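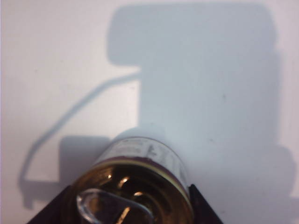

Imani Szabo coordina desde septiembre el reparto de comidas escolares de Girach, una asociación que trabaja en dos barrios del sur. Le pregunto cómo calculan las raciones de cada semana. «Partimos de las familias inscritas, que hoy son 541», me explica. «Pero una inscripción no es una comida, y esto al principio lo confundimos.»

En diciembre sirvieron 2448 almuerzos. La cifra sale de las hojas que cada comedor entrega el viernes, y Szabo prefiere no redondearla. «Si redondeo, pido mal el arroz.»

¿Y los niños que no vienen todos los días? «Para ellos guardamos un margen de alrededor del 25 por ciento. Renzo Sartori, nuestro cocinero, lo encuentra demasiado alto. Yo lo encuentro justo, y todavía lo discutimos.»

El acuerdo con Hutchins, que les cede la cocina, termina en verano. Szabo ya ha escrito para pedir la renovación y espera la respuesta.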